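The Thirty-Day Glow, Taken One Morning at a Time

Kerubo Ogola has a drawer in her bathroom that she calls the graveyard. It holds half-used serums, a jar of clay mask gone hard at the rim and two vitamin C bottles the color of weak tea. When Wurnix put its new Tivonico face oil on sale in November, with a promise of "visibly renewed skin in 30 days," she bought a bottle anyway. So did I, though I went in with my arms crossed.

The promise deserves a closer look than it usually gets. Visible to whom? Renewed compared with what? Skin sheds and replaces its outer layer on its own, month in and month out, whether you rub anything on it or leave it alone. A brand that takes credit for that is a bit like a rooster taking credit for breakfast.

Wurnix backs the line with a survey of its customers, and the number on the box is 1,000. I asked the company how those people were picked, and whether anyone in the group used a plain oil for comparison. A polite reply came 11 days later. It told me the formula was "loved by our community" and offered me a discount code.

So Ogola and I ran our own very small test. She put Tivonico on the left side of her face and drugstore mineral oil on the right, every night. I did the reverse. We kept the rest of our habits the same, bad ones included, and that meant short sleep, long drives and salty snacks in bed.
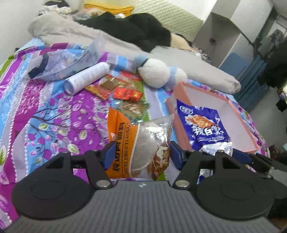 Late-night snacks, including an orange bag with a spice packet inside.

By the second week my skin was softer on both sides. Ogola thought her left cheek looked brighter, then changed her mind under the kitchen light. We asked 6 friends to guess which side had the expensive stuff. They split down the middle, and one of them wanted to know if I'd been crying.

None of this proves the oil is useless. Two faces make a lousy study, and somebody with very dry skin might get more out of it than we did. It smells nice, like orange peel and a clean closet, and the dropper doesn't leak. I can see why a person would enjoy putting it on.

What bothers me is the price gap, and the way the ads fill it with words. Jitaru, a rival oil, is "cell-smart." Trusora calls its night cream "intelligent moisture." I have read both labels more than once and I still couldn't tell you what the cream knows.

Ogola finished her bottle -- she hates waste -- and went back to the mineral oil. Mine is on the shelf, two-thirds full. I use it on my elbows.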